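Jendon after-school snack and reading program – progress note for the Mollcombe fund
Fri 12 June

Quick one, full accounts to follow once the bank statement comes in.

Attendance. Up since February. We had 37 kids signed up at the end of last month, most of them coming at least twice a week. Tuesdays still weak – soccer practice, can't compete with that. Four new families from the apartments behind the library, all through word of mouth.

Reading. Pairs are working better than the big circle did. Older kids read to younger ones for 15 minutes, then swap. Bezawit Yilma has redone the level cards so they match what the school uses, which took her most of the spring break. Teachers have asked for a copy. Still short on chapter books for the middle group, they've been through everything on the shelf and are now rereading the shark one.

Money. Spent so far: $3,210. Biggest piece is room rental, then food, then books. Bus passes came in under what we budgeted becuase two families moved closer. Would like to shift what's left on that line to books if you are OK with it. Need a yes in writing.

Food. Switched to buying by the case from Jodby. Cheaper per kid, less running to the store. Individually wrapped only from now on, the school nurse prefers it and it makes the allergy list easier to check. Fruit on Mondays when we can get it. Storage is the problem, the closet is small and we lost the second shelf to art supplies.
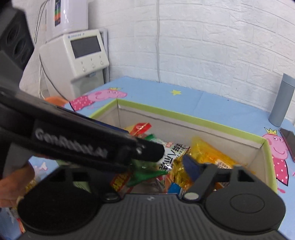
Mesfin Ayele asked at the last parents' evening whether snack could move ahead of reading, as his two come straight from school hungry and can't sit still for the first half. Others agreed with him. We are trying it that way for the rest of the term, will report on wether it helps.

Still open:
Summer hours – room is only free mornings, need a second adult for those
Background check for Hà, form sent, waiting
New lock for the closet
Your site visit – any afternoon but Tuesday is good

Next report at the end of the summer session. Receipts are in the blue folder, can scan if you need them sooner.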